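Dzintra Vanags keeps the practice pads in a drawer under the window, flat, with a sheet of paper between them. She has taught suturing at the Skelau skills room for eight years, and before that she was a theater nurse. When I came by in February she had a class at two and was cutting thread.

"People expect me to talk about hands," she said. "Mostly I talk about pads and thread. If the pad is bad, you learn the wrong thing."

The pads are synthetic tissue, a soft slab you can cut and then sew closed. The room gets them from Goossens, a small supplier two streets away. Vanags went through 193 of them last year. She would like to use fewer, but she won't hand a student one that has been sewn in the same place too many times.

"The old holes pull open," she said. "You put in a good stitch and it tears out, and the student thinks she did it. So I turn the pad around and cut a new line. When there's no room for a new line, I throw it away."

I asked how she could tell a good pad from a poor one. She pressed her thumb into one on the bench and let go. She wants it to give and come back slowly. A stiff pad, she said, lets you push the needle straight through any way you like, and then students never learn to follow the curve.

The curve is what she spends the first hour on. A curved needle has to travel along its own arc, so the point goes in square to the surface and the rest follows. Beginners push forward instead of turning, and the needle drags.

"I say, don't go looking for the other side. Turn, and it comes up where it comes up. Then you look at where it came up and you fix the next one."

Ruben De Bruijn, who teaches the later course, joined us with his coffee. He and Vanags disagree about thread. He prefers to start people on a light color. She wants black from the first day.

"You can see black," she said.

"You can see blue," said De Bruijn.

"Not when it's lying on top of a tail you forgot to clear."

They have had this conversation before. Loose tails are something both of them complain about. A student trims a stitch, leaves the end lying on the pad, and a few minutes later picks it up in the jaws with the working strand. De Bruijn makes his class stop and clear the pad after every knot. Vanags lets it happen once.

"They remember it better," she said.

Knots come in the second session. For an instrument tie, the thread is looped around the jaws, the jaws take hold of the short end, and the loop slides off over them as you pull. Written down it takes one line. Vanags said most people need 40 tries before it stops coming apart, and some need a lot more. The usual mistake is leaving the short end too long. Another is pulling both ends up toward yourself, when they should go out flat to the sides.

She keeps a notebook with the number of knots tied by each class. The last one made 764, over half of them in the final afternoon. She checks them with the tip of a closed pair of scissors, lifting each one a little. If it slides, it gets cut out.

"I don't make a speech," she said. "I cut it, and they tie another one."

Wilma Boersma, a student from that class, told me later that she had hated the scissors. She now practices at home on a pad she bought herself, in the evening, at the kitchen table. She said spacing is still her weak point. Her stitches start out even and get closer together toward the end of the cut.

Vanags wasn't surprised to hear it. "Everybody crowds the end. They see the end coming and they get careful. I tell them to put the middle stitch in first, then halve what's left."

At ten to two she laid out the pads, one to a place, and went to unlock the door.
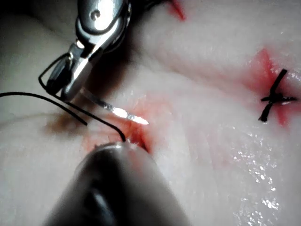
The next beginners' course at Skelau is already full. De Bruijn's course still has places, and he asks that people bring their own scissors.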